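Block-sorting arm takes shape at the Brutwood shared workshop

March 27, 2019 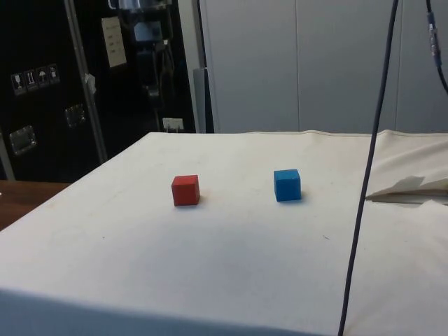
I stopped by Brutwood last night meaning to return a clamp and stayed until they turned the lights off, so you're getting a news item out of it. The arm project is finally at the stage where it gets to play with blocks! If you've been following along since the first parts order, you know that's a pretty big deal for us.

Quick catch-up for anyone new. Wichai Chantharasri started the build in his garage with a pile of secondhand servos, then moved it over to the shared workshop when the garage got too cold to solder in. The arm goes by Noiphan, and the software that runs it is called Trulterari (I've given up asking what it means, and I still can't spell it without looking). A handful of us have been helping out in the evenings, mostly with brackets and wiring. I did the base plate, and then I did the base plate again.

The job they've set it is a small one. There's a red cube and a blue cube, both wood, on an off-white cloth, and the arm has to find the one it's told to find, pick it up and set it down on top of the other. My nephew could do it before he could talk. Getting a homemade arm to do it is a whole different evening, believe me.

The cloth was a bit of an argument, by the way. Wichai wanted bare tabletop, and I said the varnish would throw glare all over the place and the color detection would go nuts. We tried both. The cloth won, mostly, although a cloth comes with its own headaches - wrinkles make little shadows, and the software went through a phase of being very interested in shadows. It now ignores anything below a certain size, and that has calmed things down a lot.

The first cubes were too big for the fingers, too. They fit fine if the arm came in dead straight, but if it was turned even a little it would just shove the thing along the table like a tiny snowplow. Wichai cut smaller ones from scrap and painted them at home. I like them better anyway.

As for how it's going, I sat through 24 tries on the red cube, and the arm got hold of it on most of them. The stacking part is shakier. It tends to let go a touch early, so the cube lands on a corner and tips off, and everybody at the bench groans at the same time. Wichai thinks the wrist joint has some slop in it and wants to swap the bearing before he touches the code again. I think it's the code. We have a coffee riding on it.

The build has cost $300 so far, not counting the stuff that came out of people's junk drawers. The big splurge was the motor for the shoulder, which came from Skirness after the old one started making a noise like a coffee grinder. The rest is aluminum bar, printed parts and a truly silly number of zip ties. The new shoulder is rated to hold up to 4 pounds, so wooden blocks shouldn't trouble it one bit.

One more bit of news, and it's a nice one. Wichai has started keeping every run, good and bad, so we can go back and look at what the arm was up to when it missed. There were 3505 of them saved when I left (yes, he told me the exact number, and yes, he was pretty pleased with himself). I scrolled through a bunch over a cup of terrible workshop coffee, and you really can see the grabs getting smoother between the start of March and now. In the early ones it pokes at the table like it's checking whether a cake is done.

Next up is the bearing swap, and then a third color if the stacking behaves. I'm voting for yellow, Wichai says green, and someone by the drill press yelled purple. If you want to lend a hand, evenings are best, and it helps if you can crimp connectors without swearing too much. Bring small pliers if you have them, ours keep wandering off. I'll post again once the new bearing is in and we know who's buying the coffee.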